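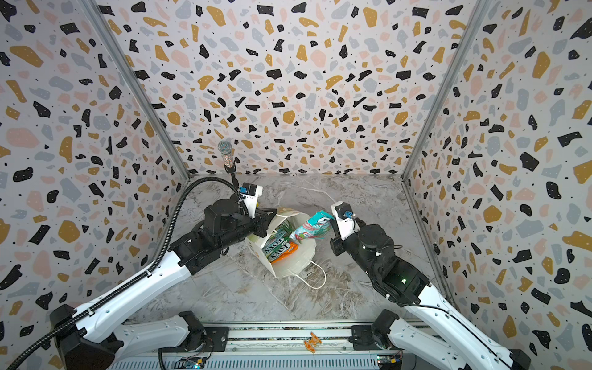 Vireo White Paper Bag with String Handles

We've always had a soft spot for a plain white paper bag, the kind that stands up by itself on the counter and lets you drop in a pouch of mints, a card and maybe one more little treat before it goes out the door. Our Vireo bag is that bag! It comes blank, so it's ready for your own stamp or sticker (or a ribbon, if you're feeling fancy), and the string handles are soft on the fingers even on a long walk home.

Sold in packs of 32 or cartons of 200. Bags arrive flat and like to be kept somewhere dry. Orders leave our Skarkport stockroom within 7 working days, and anything over 100 bags can be printed with your shop name, just send us your artwork when you order.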